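Ticket n° 2443 – Synchronisation du carnet de recettes Fleven
Statut : en attente du client
Ouvert le : 2019-08-15
Produit : Fleven, version web + tablette

Message du client

Bonjour l'équipe,

Je reviens vers vous parce que mon carnet refuse toujours de se synchroniser entre l'ordinateur et la tablette. J'avais déjà eu le souci en janvier, et à l'époque il avait suffi de me déconnecter puis de me reconnecter. Cette fois, rien à faire !

J'ai 634 fiches dans le carnet. Sur l'ordi tout est là, sur la tablette la barre monte à 20 % et puis elle se fige, avec le message « Élément non valide, nouvelle tentative ». J'ai laissé tourner toute une nuit (tablette branchée, wifi de la maison, box Enik) et au matin c'était toujours 20 %.

Déjà essayé de mon côté :
– vider le cache, deux fois
– désinstaller et réinstaller l'appli
– passer par le partage de connexion du téléphone
– changer le mot de passe, sans grande conviction

Réponse du support

Merci pour tous ces détails. Pouvez-vous désactiver l'option « Photos en pleine résolution », relancer la synchro et nous dire quelle fiche s'affiche en dernier avant le blocage ? 

Message du client

Re-bonjour ! Alors, option désactivée, et là ça monte à 100 % mais il me manque tout le dossier « Goûters et tartines ». La dernière fiche affichée, c'est « Pain de mie, base ».
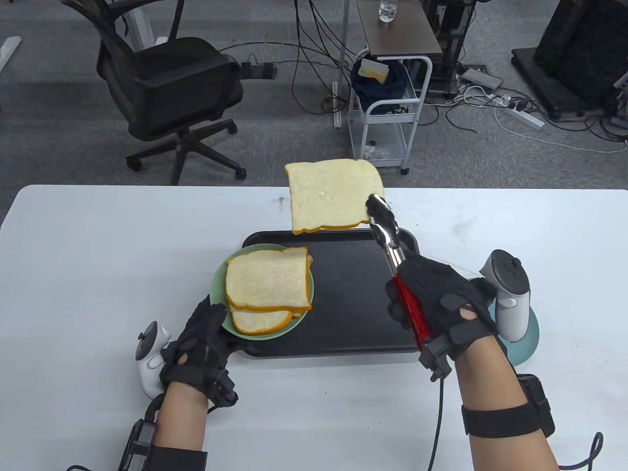
J'ai ensuite tenté de renommer le dossier en enlevant le « é » et les accents en général, une idée trouvée sur le forum Okoneck. Aucun changement, et en plus le tri alphabétique est parti en vrille sur l'ordinateur – les soupes se retrouvent avant les entrées, allez comprendre.

Autre chose, peut-être sans rapport : l'export PDF marche très bien, dossier manquant compris. Donc les fiches sont bien quelque part chez vous, non ? Je préfère ne rien supprimer avant votre feu vert, une bonne partie de ces recettes vient d'un vieux cahier Widmer que je n'ai plus.

Réponse du support

Bien reçu. Ne supprimez rien, en effet. Nous relançons l'indexation du dossier de notre côté. Laissez l'option désactivée et gardez l'export PDF sous la main.

Message du client

Ça marche, je ne touche à rien. Par contre, est-ce que je peux ajouter des fiches sur l'ordi en attendant ?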